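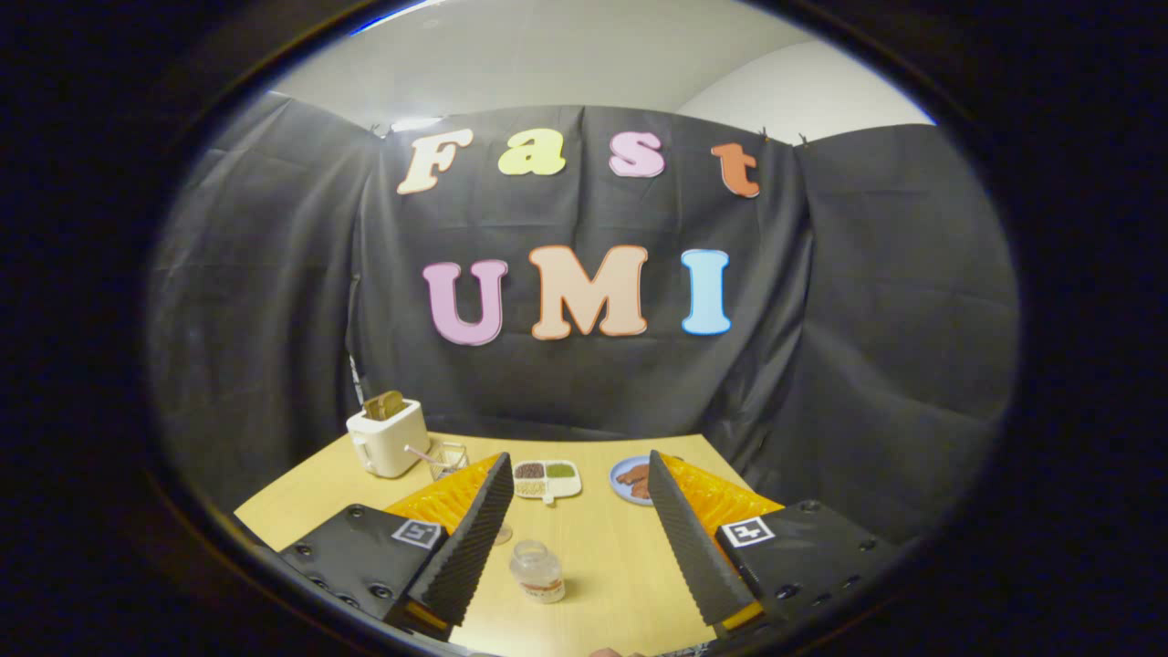
The toy toaster, the little frying basket and the compartment tray, at home on the table

Hi, I'm Boonsong Kaewsai, and Jendine is my shop. If you got here by clicking "Who are you people?" at the bottom of the order page, well, you've come to the right spot! Pull up a chair.

I sell small things for pretend kitchens and for real ones. Play food, toy appliances, tiny trays, fry baskets (the wire kind, which kids love and which grown-ups keep stealing for serving french fries), jars, lids, bowls, scoops. Most of it goes to preschools, in-home daycares and play cafes, and a good bit goes to grandparents who want one decent box of kitchen stuff for when the family visits. I love grandparents. They write the best emails.

How did I get into this? I used to run the snack counter at a play cafe on Trillberg Street. We had a pretend kitchen in the corner and it was always a mess, half the pieces gone, pots with no lids, a plastic chicken leg that somebody had chewed. I started replacing things out of my own pocket, one piece at a time, and I got picky. Why was every toy toaster bright red with a sticker of a cartoon bear on it? Kids wanted the one that looked like the one at home. So I went looking for plain ones, and then parents started asking where they could get the same thing, and by the next April I had shelves in my hallway and a husband who couldn't get to the bathroom without turning sideways.

These days we're in the old Femier building, second floor, up the stairs with the green rail. There are 5 of us. It's one big room for packing plus a smaller one where we lay things out on tables and try sets together before they go on the site. I spend more time in the small room than I should. You put a toaster next to a fry basket, swap the tray, swap it back, decide the whole thing needs a bowl, and suddenly it's lunchtime.

I do have opinions about toasters, so let me get that out of the way. I like a lever on the side, because a toaster without a lever is just a box. I like toast you can take out, and I like toast that's brown! Pale toast looks sad on a table. And I like white, since it goes with whatever play kitchen you already own.

Jars are my other weakness. We started carrying glass ones when a cooking teacher asked me for something with a wide mouth that she could use with her older students for dry beans and rice, and I figured I'd order a few and see. 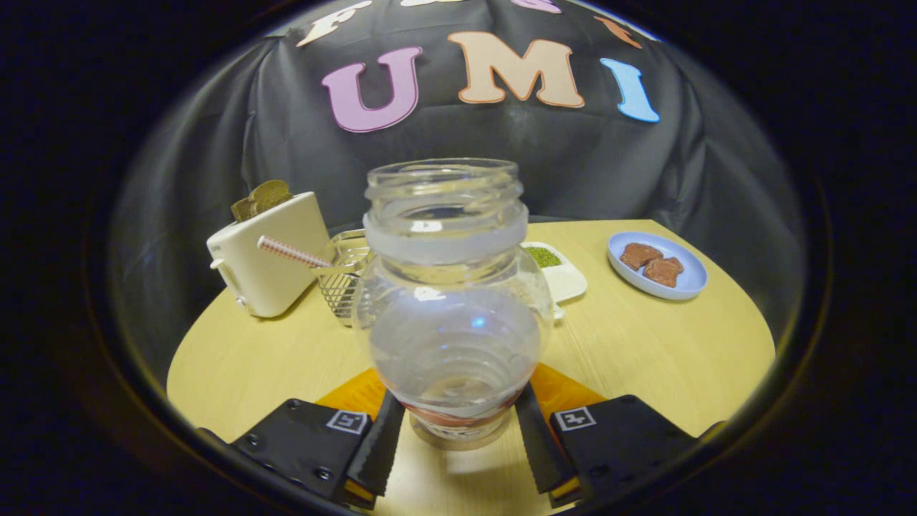

I ended up with 400 of them in the first shipment, which is what happens when you misread a case count at eleven at night. They sold, thank goodness. A wide mouth makes all the difference if you're scooping or pouring, and a screw thread means you can close the thing up and put it on a shelf. I like ribbing on a jar too, it catches the light on a windowsill. Please note that the glass ones are for the grown-up kitchen or for supervised older kids. For the little ones we have plastic jars, and I'm always happy to help you pick.

A few things people ask me about.

Do we make everything ourselves? No, and I'd be a terrible toymaker. We buy from small suppliers, and the play food mostly comes through Echevarría, a family importer I've worked with since the hallway days. What we do here is choose, check, match things up into sets and pack them. If a lever sticks or a tray has a rough edge, it doesn't go out.

Can you buy just one piece? Yes! This is the question that started the shop, pretty much. If the toast went missing (it's always the toast), write to us and we'll send a slice. We keep a drawer of spares for exactly that, and it holds 1,000 bits and pieces on a good day. Slices, lids, knobs, spoons, a lot of peas.

Do you do schools? We do, and you can pay by purchase order. Tell me how many kids and how much shelf space you've got, and I'll put together a list. If you don't have much room I'd go with one appliance, one basket, one tray and plenty of food. Kids don't need the whole restaurant. A tray with compartments is worth having early on, they'll sort things into it for ages and then dump it out and start over.

Can you visit? You can, Fridays from ten to three. Ring the bell twice, the first one doesn't always go through. There's usually something set out on the table and you're welcome to pick it up and play with it. Bring the kids. Park behind the building, not in front, the bakery downstairs gets cranky about their delivery spot and they give us free rolls so I'd like to keep them happy.

For orders and missing toast, use the form on the contact page. I answer most of those myself, usually in the morning with coffee.

Boonsong

Page last updated 28 October 2022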